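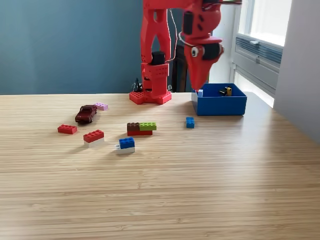 Zeretti skipping the Thursday debate

maplewick wrote:
So it's confirmed, Zeretti's campaign says she won't be on stage in Clovamthorpe. Maluleke will get the whole hour with the moderators. Bad move in a county race this close, if you ask me.

dunlop_rd wrote:
She's up in the only poll we have. Front-runners duck debates all the time and voters forget by the weekend.

maplewick wrote:
Up by 2, with a third of people undecided. I wouldn't call that a front-runner.
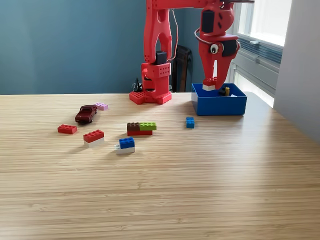 Local Races > County Executive

tessfromnulham wrote:
I went to the candidate night in Nulham last month. Zeretti stayed nine minutes and took two questions, both on road repair. Maluleke stayed to the end but he never gave a number on the tax levy either — he just kept saying he'd look at it.

dunlop_rd wrote:
Which is my point. You don't learn anything from these.

hank_o wrote:
Disagree. Lemlem Gudeta asked him about the levy four years ago when he ran for council and his answer then is still being quoted. Debates put people on record.

dunlop_rd wrote:
Quoted by Gudeta's friends, mostly.

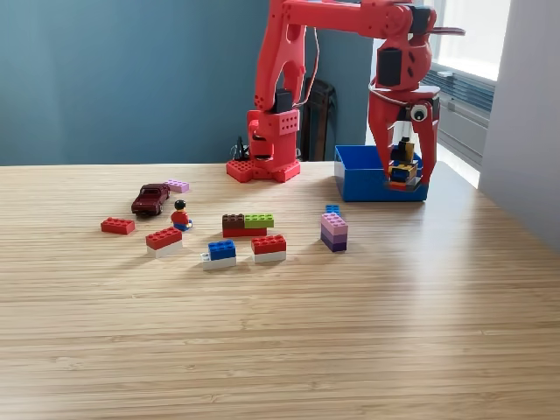

lowell77 wrote:
Can they still hold it with one candidate?

tessfromnulham wrote:
The rules let the host turn it into a solo interview as long as both campaigns were invited. Rocío Palacios is moderating and she plans to read out the questions meant for Zeretti too.

maplewick wrote:
Then she loses the hour and the headline. I'll be watching at 7.

dunlop_rd wrote:
I won't. Already mailed my ballot.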